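Rangement du coin salle de bain : la galerie

Odair Medeiros et Liliana Fontana, maison Tisberg

Nous voilà enfin lancés dans le grand rangement ! La maison Tisberg accueille des gens de passage toute l'année, et ceux qui sont déjà venus connaissent l'armoire du palier : des échantillons de shampoing de toutes les époques, des gants de toilette dépareillés, trois sèche-cheveux (un seul souffle encore) et, tout au fond, les brosses à dents de dépannage que personne ne trouvait jamais à onze heures du soir. On a tout vidé, tout étalé, et on s'est beaucoup amusés.

Le principe, cette année, c'est le panier en fil métallique. On voit tout au travers, on l'attrape d'une main, on le passe sous l'eau quand le dentifrice a coulé. Liliana en avait repéré chez Ronomel au mois de mars, et depuis elle en met partout, jusque dans le cellier (les oignons s'y plaisent énormément).

Les brosses à dents

Chacune reste dans son emballage jusqu'à ce que quelqu'un en ait besoin. On adore ces bleus et ces verts ensemble, ça donne un petit air de vacances à une étagère bien ordinaire.

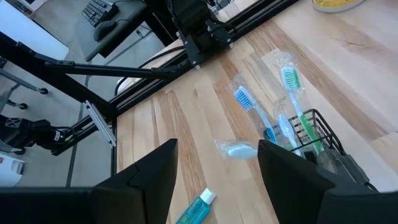 Brosses emballées, du vert vif au bleu pâle, et le panier noir sur la table en bois clair.

Odair voulait les classer par couleur, Liliana par dureté de poils, et le débat a duré le temps d'une cafetière entière. Finalement elles iront têtes en haut, toutes mélangées, et on choisira celle qui nous plaît ! Le panier prendra place sur la deuxième étagère, à hauteur d'yeux, avec une étiquette écrite à la main. Pour les enfants, on garde une petite réserve à part, dans la boîte Willik à couvercle rond.

Les flacons et l'entretien

Deuxième famille, les liquides. Ah, les flacons bleus ! Translucides, avec ce bleu éclatant à l'intérieur, ils sont presque trop jolis pour être enfermés. Les lingettes désinfectantes Lysol logent au même étage, côté porte, parce qu'on s'en sert à chaque changement de chambre.

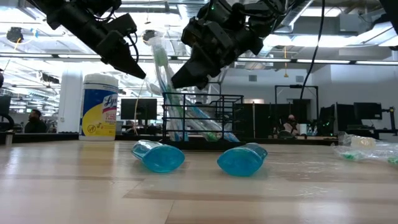

Pour l'armoire elle-même, on a retenu une profondeur de 40 cm, de quoi mettre un panier devant et les recharges derrière. Les planches viennent de chez Amaral, la scierie au bout de la vallée, et Odair les a poncées dehors en chantant très fort (les voisins ont été charmants). Deux couches d'huile, une nuit de séchage, et l'odeur est encore merveilleuse quand on ouvre les portes.

Il reste les serviettes, 19 grandes et une montagne de petites, que Liliana roule au lieu de les plier. C'est plus long, mais quel plaisir d'en tirer une sans faire écrouler toute la pile ! On montrera le résultat dès que les crochets seront posés.

Si vous avez oublié une trousse de toilette chez nous ces dernières années, écrivez-nous, on en a retrouvé plusieurs, dont une à pois avec une très belle brosse à cheveux. Elles vous attendent dans l'entrée, sur le banc.

Galerie mise en ligne le 28/09/2026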